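Wemby Cricket Ground

Wemby Cricket Ground, usually just Wemby, is a cricket ground on the east side of Idine. Home of Idine Cricket Club and, in most seasons, of the Stetsiuk Cup final. Capacity is 2,888, counting the grass bank. Floodlit. Two ends, the Mill End and the Nudgate End, the second named after the old road that used to run behind the sightscreen.

History

Land was grazing pasture before the club took a lease on it. The first square was laid by members and drained badly, so early matches were often moved to the school field across the river. A proper drain went in later and the outfield was releveled at the same time, which is why the slope now runs toward the Mill End only. Before that it ran two ways.

The wooden pavilion was replaced with a brick one after years of leaks. Old scorebox kept, moved to the far side, now used for storing covers. The club bought the ground outright when the lease ran out, helped by a loan from the league that has since been paid back.

Pitch and conditions

Five strips on the main square, plus one artificial strip at the edge for junior games. Slow surface early in the season. May matches tend to be low scoring, seam bowlers do well before lunch, and captains winning the toss nearly always bowl. By late summer the square is dry and turns a fair bit, mostly from the Nudgate End.

Square boundaries are short, straight ones long. The short side faces the river and balls are lost there every season. A local rule once gave only four for a hit into the water on the full, this was dropped when the ground began hosting cup games and the normal six applies now.

Scoreboard and lights

Electronic scoreboard, run from a computer in the scorers room upstairs in the pavilion. It replaced a hand-turned board with metal number plates. Shows total, wickets, overs, both batters and the target. Does not show bowling figures, a long running complaint. A manual backup board is kept at the Mill End for power cuts.

The floodlights came a few seasons after that. Evening games start at 5:30 p.m. and are twenty overs a side. League rules let the umpires end play at the ground if one tower fails, and it has happened once, with the visitors well ahead on run rate and awarded the match.
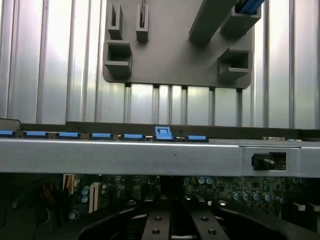 According to Stetsiuk Cup Notes, the league's own newsletter, the lights "changed who wins here more than the new drain ever did," with sides batting second finding the ball skids on once the dew is down. The newsletter wanted the toss scrapped for evening games and the visiting captain given the choice. The league has not taken this up.

Records

Highest attendence is 2,803, for a Stetsiuk Cup final between Idine and Nudgate. Idine lost by 5 runs. Lowest completed total in a cup match at the ground is 97, by Nudgate, on a damp pitch in a game cut short by rain and finished the next morning. No hat trick has been taken in a final here. League scorebooks from the first few seasons are missing, so older records are incomplete and some totals quoted in club histories can't be checked.

Other uses

Field hockey was played on the outfield in winter for a time, stopped because of damage near the square. Junior soccer still uses the bottom corner. A fireworks night is held on the practice area, not on the main feild.

Access

Main gate on Wemby Lane. Parking is limited on cup days and the lane is closed to cars one hour before the start. Buses from the center of Idine stop at the Nudgate End, then a short walk along the river path. Path floods. Step-free entry by the main gate only.

See also

Idine Cricket Club
Stetsiuk Cup
Nudgate Cricket Club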